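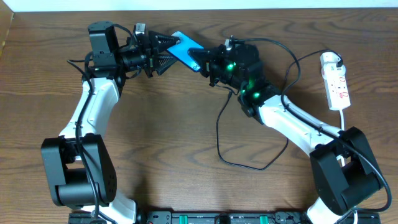

5.2 Release Failures During Bimanual Card Handover

The handover task accounts for most of the serious faults logged in the study. A card is picked by the left arm, brought to a meeting point above the middle of the table, taken by the right arm, and released by the left. Both grippers hold the card for a short interval, which we call the shared grasp. Figure 4 shows this phase on the Gondus cell, with one gripper at each end of the card. During the shared grasp the two arms and the card form a closed chain, and any position error in one arm is felt by the other as a force.

We ran 3,083 handovers on the Gondus cell under the policy described in Section 4. Of these, 90 ended in a fault that stopped the trial. Dropped cards are not included in that number; they are treated in Section 5.1 and carry little risk to the hardware. The faults discussed here are those in which at least one arm entered a protective stop or had to be stopped by the operator.

Figure 4. Shared grasp during a card handover. Both arms are fixed to a common rail, and the two grippers hold opposite ends of the blue card.

Fault classes. We sorted the stopped trials by replaying joint currents and gripper positions. The largest class, with 49 trials, was late release: the right arm began its retreat while the left gripper was still closed. The card is stiff along its length and does not stretch enough to absorb the motion. Load therefore rose quickly in both wrists, and the arm with the lower current limit tripped first. In most of these trials the tripped arm was the left one, which was holding still and had less margin at the elbow in that pose.

The remaining trials fell into two smaller classes. In the first, the grippers met at a poor angle and the fingertips touched before the card was fully seated. In the second, a cable from the wrist came under tension as the arm moved away, and the added load was read by the controller as contact. The second class is easy to miss in the logs. The current trace looks much like that of a late release, and we separated the two only by checking the gripper position at the moment of the trip.

Cause of late release. The left gripper opens when the policy predicts that the right gripper has a firm hold. In the original setup, the open command and the retreat command were sent in the same action step, but they passed through separate queues. The gripper queue on the Nokura driver board discards a command if the previous one has not been acknowledged. When this happened, the left gripper stayed shut and no error was raised. The arm queue was not affected, and the retreat went ahead on schedule.

We first took this for a policy error, and retrained twice during August with more weight on the release step. The fault rate did not change in either case. The discarded commands were found only after a separate logger was attached to the gripper bus on 19 October 2018. All late releases reproduced after that date showed a missing acknowledgment in the step before the open command.

Damage and exposure. Two finger pads were torn and one wrist bracket was bent. A more serious concern is the behavior after the trip. When one arm enters a protective stop, it holds position with its brakes, while the other arm keeps following its last target until the supervisor process notices the state change. During that gap the moving arm can pull against a locked one. An operator who reaches in to free the card at this point is working next to stored load in both wrists — the card may come loose at any time and the arms will spring apart. Under our revised procedure, the operator cuts power to both arms and supports the forearms before touching the card.

Corrective changes. Three changes were made. The retreat command is now held until the gripper position confirms that the left fingers have opened past a set width. A stop on either arm is sent directly to the other over a hardware line, bypassing the supervisor. Wrist cables are given a longer service loop and are checked at the start of each session with both arms at full reach.

With these changes we ran a further 2,012 handovers, using the same policy weights. No late releases were recorded. Poor-angle contacts continued at close to their former rate, as expected, given that none of the changes address the approach. The position check adds a short pause to each handover, and we left it in place for all later experiments, including those on the Dercombe cell reported in Section 6.

One limit of the check should be noted. It confirms that the fingers have opened, but it does not confirm that the card has left them. A card with a worn or tacky edge can stick to one pad after release. The Trương grasp monitor, which estimates contact from motor current alone, did not detect this condition reliably at the low forces used here.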